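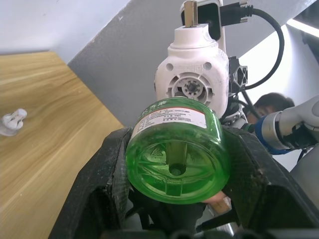
Why does the arm slow down just before it closes on something?
Because the planner now waits for a second opinion from the wrist camera before it commits to the last bit of the movement, and that second opinion takes a moment to arrive.

Several of you have asked about that little pause since we switched it on in April, so it seemed only fair to give it a proper place in the newsletter. The short version is that Rernetti, our planning layer, used to take one look from the head camera, work out a path for each arm and then follow it to the end, come what may. It was quick, and on a tidy table it did perfectly well. The trouble came with see-through things and small things, where the first look could be out by a finger's width and the arm would carry on very confidently to the wrong place.

With the new release, which we've called Tristano (there was a long list of names and I'm afraid the shortest ones had all gone), the path is split in 2. The first part is planned as before. The second is planned again from the wrist view, once the gripper is close, and the whole check takes about 90 milliseconds on the Unia machines. If the two views disagree by too much, the arm holds still and asks for a fresh plan - you'll see this in the log as "held, replanning", and there is no need to restart anything when it comes up.

Two arms working close together are a harder matter, and I won't pretend we've finished with it. Each arm used to treat the other as a solid lump to be kept well away from, so they could hardly ever share a small space. Tristano lets them book a bit of room in turn, a few steps ahead, and loosens the safety gap only when both joint readings are fresh.

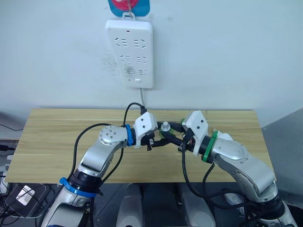 Both arms at the board, grippers close together over the small grey part.

We went back through 400 recorded runs from the Nwankwo bench and replayed them against the new code. Of those, 158 came out with a different last movement, and reading through them one by one has been slow but rather enjoyable work. Most of the changes are small. A handful look odd to us, mainly where a cable passes between the camera and the part, and we've kept those in a separate folder called "cables" for anyone who'd like to have a look.

If you're still on the old planner, please update the camera settings file first and the planner second. Doing it the other way round gives you a long error message about missing frames - it's harmless, but it has worried a few people already. The replay tool is in the usual tools folder, and comments on it are very welcome, however small.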